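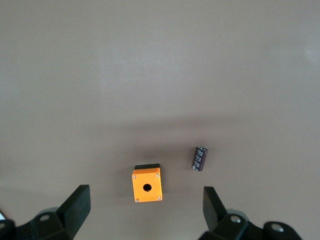 By Imogen Rudd, Data Collection Office, Lernon
Last updated 12 Feb 2021

Frequently Asked Questions: Recording Demonstrations for the Small Parts Program

These answers are for operators, shift leads and partner sites that contribute recordings to the Small Parts Program. They apply to the bench stations at Dumville and to any partner site that has signed the program agreement. Where a site has its own safety rules, those rules come first.

General

What is the program collecting?
Short demonstrations in which an operator guides a robot arm by hand control to pick up, move and set down small electrical parts. Each demonstration is stored with the view from the wrist camera, the arm's joint positions, the opening of the gripper and a written instruction. The learning system is trained on these records together.

What counts as one demonstration?
One instruction carried out once, from the starting pose to the release of the part and the return of the arm. A session at the bench is normally made up of 40 demonstrations. Operators may stop sooner and should mark the session as short when they do.

Which parts are in use?
The current list covers push-button enclosures, capacitors, terminal blocks, relays and cable glands. The orange enclosure and the small cylindrical capacitor at the top of this page are a typical pair, set out on the plain tabletop with the gripper open. Partner sites may propose additions in writing to Tamer Tarawneh.

Why are parts of such different sizes placed together?
A gripper that has only met one size of part tends to close to one width. The enclosure calls for a wide opening and a careful approach to its sides, while a capacitor lying down calls for a narrow one. The program asks for both kinds of grasp within the same session.

Setting up the table

How should parts be placed?
Parts are placed by hand, inside the reach of the arm, following the layout card for the session. The card gives a general area and leaves the exact angle to the operator. Please do not line parts up with the edge of the table or return them to a favorite spot between demonstrations. Capacitors may lie at any angle.

Should the parts be far apart?
Not always. Layout cards are graded as open, near and touching. In an open layout there is bare table on every side of each part. Near layouts leave enough room for one finger of the gripper. Touching layouts are recorded only by operators who have completed the second part of the training.

May I place extra objects on the table?
Only if the card lists them. Pens, cups, gloves and screwdrivers that are left in view become part of the record and cannot be removed afterward.

What about shadows from the arm?
Shadows cast by the gripper and the arm are expected and are not a fault. The system will meet them in ordinary use and needs to have seen them in training. Operators should not add a desk lamp to remove them. Changes to the overhead lighting are made by the station lead and entered in the station log.

Does the table surface matter?
Yes. Each station keeps one matte surface for the length of a collection period. Surfaces are changed between periods under a schedule held by Zaid Dabbas. Wipe the surface with a dry cloth before the first demonstration and report any scratch or stain that does not come off.

Writing instructions

How should an instruction be worded?
Use the words you would use with a new coworker. "Pick up the orange box and put it down near the back of the table" is acceptable. So is "move the small capacitor to the left." Part numbers should be left out unless they can be read on the part at normal viewing distance.

The markings on the capacitor are too small to read in the recording. Should I add the value?
No. The instruction should depend only on what can be told from the view or from the position of the part. The value is entered in the parts register by the station lead and is matched to the session later.

Can the same instruction be used more than once?
Yes, up to 6 times in a session, provided the parts have been moved each time. Vary the wording if you can.

Mistakes and rejected records

I missed the grasp and tried again. Should I delete the record?
Please keep it. Set the outcome to "recovered" if the second attempt succeeded and to "failed" if it did not. Both are useful. A record should be deleted only when a person's face or hand has entered the view, when the arm was stopped by the emergency button, or when the wrong instruction was loaded.

How are records checked?
Every record passes through an automatic check for missing camera data and then goes to a reviewer. Reviewers at Biditell look at the instruction, the outcome label and the final position of the part. In January the review group accepted 81 percent of the records submitted from Dumville. The most common reason for return was an outcome label that did not match the recording.

What happens to a returned record?
It appears in the operator's queue with a note. Labels and wording can be corrected there. Movement data cannot be edited by anyone.

How many demonstrations are needed for each part?
The target is 1000 accepted demonstrations for each part on the list. Once a part reaches its target, its cards are withdrawn and the next part is released.

Taking part

Who may record?
Employees and contractors who have completed the operator training and signed the consent form. The training is led by Suha Darwish and is offered at Dumville and at Gounder. No background in programming is required.

Is my performance being measured?
Session times are recorded in order to plan station use. They are not shared with supervisors and have no bearing on pay or assignment.

Who owns the recordings?
Recordings made under the agreement are held by Lernon. Partner sites may keep a copy of their own sessions for internal use. Requests for a copy should be sent to Ayman Yammine and should state the station and the collection period.

Whom do I contact if a station is not working?
Press the stop button, leave the parts where they are and inform the station lead. Do not loosen or adjust the gripper fingers. If the station lead is not available, call the Data Collection Office on the extension posted at each bench.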